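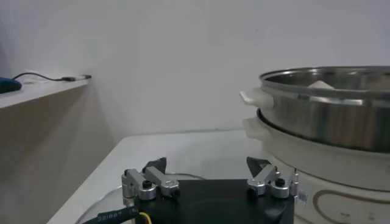 A visit to the Hemmin test kitchen

10 February 2021

Hemmin has two rooms above a dry cleaner's, reached by an outside staircase at the back of the yard. The front room is an office. The back room is where they try out small kitchen appliances before deciding which ones to recommend to the sheltered housing schemes they work for. I went to see the back room, mainly to find out how they judge steamers, and stayed until the middle of the afternoon.

Rhiannon Morgan runs the place and Yaryna Kravchuk does most of the cooking. Visits are by arrangement and limited to two people at a time. I came alone. Coats go on the hooks on the landing and hands are washed before anything else.

The room is plain. The wall behind the table is white and has been left bare there, and the table is white as well. There is a white shelf to the left, where a thin black cable with a small white connector was lying when I came in. On the right stood the steamer, which has a wide stainless steel pot at the top and white handles on the left side, one on the pot and one on the layer under it. The steel is polished and the rim is rolled over, so there is no raw edge to catch a finger or a cloth.

Handles were the first thing Yaryna wanted to talk about. The people who will use these appliances often have weak wrists or poor grip, and she thinks most steamers are reviewed by people who have neither. Her method is simple. She fills each tier with potatoes, puts on a thick oven glove and lifts it off with one hand, then does the same with two. If the glove touches the tier below, she writes it down. She showed me her notebook for December, which had more entries under "lifting" than under "cooking".

Handles placed directly one above the other are tidy on a worktop, she said, but the gap between them matters a good deal. She measures it with a wooden spoon. If the spoon handle goes through sideways without touching, the gap passes.

After that we looked at the paperwork. Hemmin scores every appliance on filling, lifting, cleaning and storage. Cleaning counts for the most. Rhiannon told me they dropped one model, sold under the name Skemura, after three weeks. It cooked well enough, but the seam at the bottom of the basket held bits of rice and could not be got at with an ordinary brush. Another, the Drerka, did well on everything except storage, as it would not go into the wall cupboards in the older flats. They lent it to a scheme with bigger kitchens instead.

Lunch was part of the visit. We had carrots, new potatoes and a piece of white fish, with parsley sauce made on the hob. The carrots were cut thicker than I would do them at home. Yaryna keeps to one thickness for all her trials so that the times can be compared. I ate mine at the office desk because there are no chairs in the back room.

I asked what a scheme usually pays for a trial. A full report with photographs and a page of large-print instructions is £1000, and the smaller schemes often share one between them. The instructions are written by Rhiannon and tested on her neighbours. The sheet I was given to read had short lines, no abbreviations and the word "hot" in bold.

They are also putting together a booklet called Misia, a set of steamed meals for one person. It was still in a ring binder when I saw it. The fish recipe was finished, the dumplings were not, and there was a note in the margin asking whether anyone really wants steamed sponge for one. I said I would.

Getting there: the bus stops at the end of the road and the yard gate is on the left past the dry cleaner's. The stairs are steep and there is no lift, which they know is a problem given the sort of work they do. Rhiannon will bring appliances out to a group if asked in good time. Bring an apron if you want to cook.

Search this site Enter keywords Go

Contact us | Copyright, all rights reserved | Back to top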